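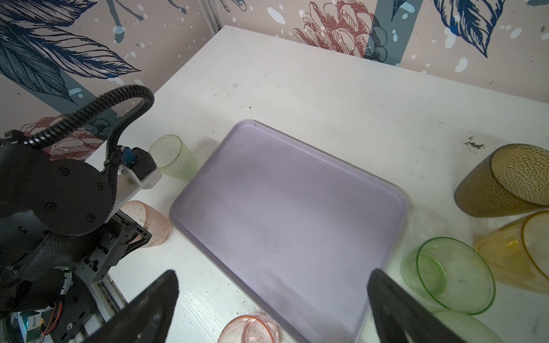

Search articles, authors, keywords Go

3.2 Save points and session length

The second part of the study looked at how the placement of save points affects the length of a single play session. We used Tetaslow, a turn-based role-playing game made by the Telberg studio, which allows saving only at fixed shrines. A modified build was prepared in which the player could save anywhere outside combat. Both builds were otherwise the same, including the difficulty settings and the order of story events.

In all, 166 players took part. Each was given one of the 2 builds and asked to play at home over a period of 15 days in March. Start and stop times were written to a log by the game itself. Sessions shorter than 3 minutes were left out, as most of these were cases where the player opened the game and closed it again from the title menu.

Figure 2. Lavender tray on a white tabletop, with botanical wallpaper behind.

Players with the fixed shrines had longer sessions and fewer of them. Players who could save anywhere stopped more often in the middle of a dungeon, and a good number of them did not go back to that dungeon on the next day. This agrees with the pattern reported by Siddiqui for handheld games, although that work relied on diaries and ours on logs.

Total playing time over the whole period was close between the groups. We had expected the free-save group to play more, and the written comments give only a partial answer. Several players in that group said they lost track of where they had been heading. In the shrine group the most common complaint was having to repeat a battle after a defeat. The Trindeck questionnaire, filled in at the end, showed little difference in overall enjoyment.

Related articles
Random encounters and player fatigue
Party size in turn-based combat
Reading speed and dialogue boxes in translated games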